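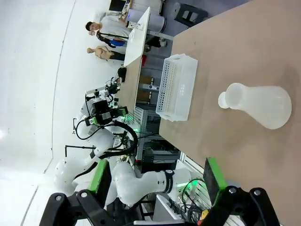
Storing plastic conical flasks: crate or pegs?

Home > Lab Practice > Plasticware and storage

benchmark_86
Posted December 8, 2020

We are moving our plastic Erlenmeyers off open shelving and into white perforated crates, the open-topped kind with rows of holes and slots in the side walls. The one in the photo is on the table with a flask beside it. The crates came from Wostance, the flasks from Nurora. Two questions. Should flasks go in upright or on their sides? And does anyone line the crate?

tallow
Upright and inverted, neck down, if they go in straight from rinsing. The holes do the draining. On their sides they hold a spoonful of water in the shoulder and you find it the next morning.

kelpgrid
Disagree with neck down. The rim takes the weight of the flask and anything else dropped on top. Plastic rims go oval, and then the stopper leaks. I had 144 flasks through stores at Mirthorpe and the rejects were nearly all rim faults. Pegs for drying, crate for storage, base down.

tallow
Were those thin-walled? Mine are 2000 ml, heavy wall, and I have not lost a rim yet.

kelpgrid
Mixed. The thin ones went first, I grant you.

benchmark_86
Pegs are out, there is no wall free near the sink. The crate has to do both jobs.

orrery_two
Then use two crates. One stays by the sink for draining, the other goes on the shelf. Label them differently or they will be swapped within the week. Also, do not leave a conical flask lying on a bare bench. It rolls in an arc round its own neck and goes further than you expect.

tallow
Frosted plastic also hides residue. Hold each one up to a lamp before it goes away.

kelpgrid
Agreed on that. No liner, by the way. Paper blocks the slots and foam stays damp. Kourkoulas sell a ribbed mat, part 3140, which keeps the bases clear of the floor of the crate. Cut it a little short at both ends.

benchmark_86
Two crates and the mat, then. Base down for storage, neck down only in the draining crate. I will check the rims in the new year.

tallow
Check the stoppers as well. They wear before the rims do.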